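Visit Report: Senska Shared Workshop, Open Day

The Senska workshop opened its doors to members of partner groups in November. Our delegation attended the afternoon program, which covered home-scale automation and hand-held gripper tools built by members.

1. Workshop Floor

Visitors were received at the Sollberg Street entrance and shown the printing and assembly benches. The workshop occupies 485 square feet and is shared by 3 build groups. Members log their bench hours, and 1642 hours had been entered for the year at the time of our visit.

2. Gripper Work in the Kitchen

The Ulex group presented its two-fingered grippers, which have black fingers with blue pads on the gripping faces. Work takes place at a kitchen table, with ordinary household items as the objects to be handled. Soft items such as wrappers and straps received the most discussion – the group considers them harder to grasp than boxes. 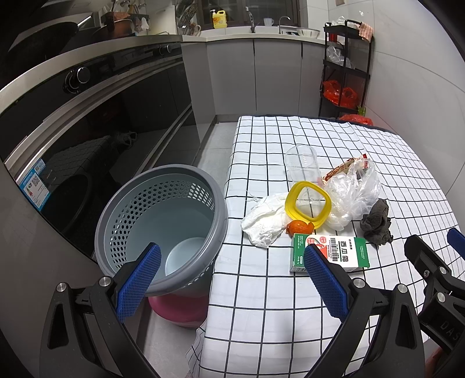
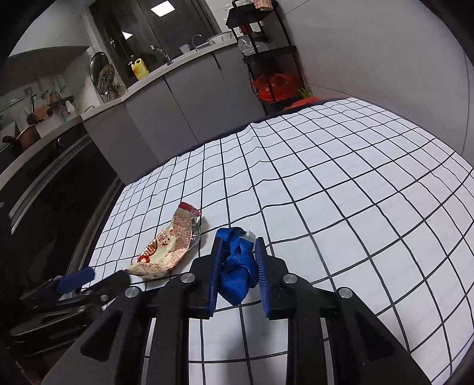

3. Costs and Access

The Botha fund covers shared parts, with spending of $3490 to date. Drawings for the finger arms are available to partner groups on written request. Our delegation has asked for a set, together with the list of screws and pad material. A return visit to Senska is planned for the spring program.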